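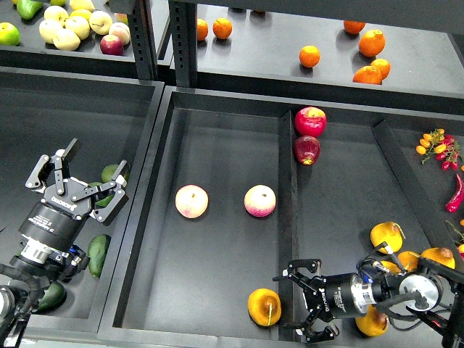
Euan Niven asked whether apples and oranges can share a run of shelving at all, having lost half a tray of greens to early ripening in August. They can, if the apples are kept to their own compartment and the greens are not stored directly beside them for more than a day.

Setting out a two-level fruit display

1. Wipe the shelves and bins and let them dry fully. Moisture under the fruit marks the skin.

2. Fix the upper shelf to the slotted uprights so that there is a clear hand's width above the bins. Check that both ends sit in matching slots.

3. Sort by type first, then by colour. Pale apples and red apples go in separate compartments where the dividers allow.
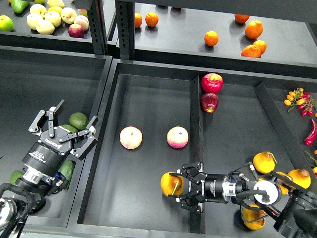
4. Fill the bins from the back. Set each piece down by hand; do not tip from the crate. Apples bruise from a drop of 25 cm, and the mark shows the next day.

5. Keep oranges one layer deep on the upper shelf. Leave space between them where stock is low, and bring the remainder to the front lip at midday.

6. Check every bin twice a day. Remove anything soft, split or leaking, and wipe the spot before refilling.

Dividers should stand square to the bin floor. If one leans, empty that side and refit it before restocking. The Stavcombe shop uses the same layout all year, with the lower bins changed over every 6 days.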